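Search tips and how-tos
Type a word and press Enter
2018-03-15
6 min read

Bringing a Tired Wooden Tabletop Back to Life

I love a wooden table. I love everything about one, even the cup rings! If yours has gone a bit dull and sticky over the winter, this is a very satisfying job for a rainy afternoon, and you probably have most of what you need under the sink already.

First, find out what finish you have. Put one drop of water somewhere out of the way (I use the end that goes against the wall) and leave it for 4 minutes. If it still sits up in a bead, the finish is sealed and you mostly need to clean. If it has soaked in and left a darker spot, you have an oiled or bare top, and it's thirsty.

Cleaning a sealed top

Clear everything off, and I mean everything, down to the napkin holder. Wipe up the crumbs with a dry cloth so you aren't dragging them around. Then mix a small squirt of dish soap into a bowl of warm water, dip a soft cloth, and wring it out until it hardly drips. Go with the grain, a section at a time, and dry each section with a second cloth before you move on to the next.

For that tacky patch where everyone's forearms rest, do the same thing twice. It really is just hand lotion and dinner, and the second pass gets it. Please skip the all-purpose spray. Ours left a cloudy film that took me a whole evening to buff out.

White rings

These look terrible and are often the easiest thing on the whole table to fix. Lay a clean cotton dish towel over the ring and press a warm iron on it (no steam!) for a few seconds, then lift and look. Repeat until the ring fades. Keep the iron moving and keep checking. Mine went in four goes and I ran to get the rest of the family to come and see.

Black rings are another matter. Water has gone down into the wood, and they usually need sanding or a wood bleach.

Oiling a thirsty top

Sand lightly with 80 grit only if the surface is truly rough, and then work up through finer papers until you finish with 300 or close to it. A top that's already smooth can go straight to the fine paper. Vacuum, wipe with a barely damp cloth, and let it dry completely.

Pour out a small puddle of oil and spread it thin with a lint-free rag. Thinner than you think! Wait the time it says on the can, then wipe off every bit that hasn't soaked in. I do two coats and leave it overnight between them. Lay the used rags out flat outdoors to dry, away from anything that burns, because oily rags in a heap can heat up and catch fire.

Checking your work

Get down low and look across the top toward a window or a lamp. Smears and missed spots jump right out in the shine, and you'll never see them standing up. On a pale, honey-colored top you also get the best part, all those darker streaks and wavy lines in the grain.
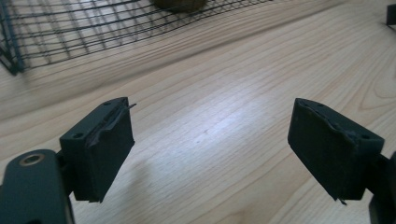 How often should I oil a wooden tabletop?
Every 6 months suits most kitchen tables that get daily use. Go by the water drop, though: if it soaks in, it's time, whatever the calendar says.

Keeping it nice

Felt pads under the fruit bowl, a trivet within reach of the stove, and a dry cloth hanging where people can grab it. If the table stands in the sun, turn it end for end now and then so the color stays even. I do ours every April along with the curtains, and moving it gives me a chance to get at the crumbs in the leaf joint with an old toothbrush. So many crumbs!

Related tips
Getting candle wax off wood
Quieting a squeaky kitchen chair
Terimia oil or plain beeswax: what I use on cutting boards
How to wash and dry cotton dish towels
Tightening wobbly table legs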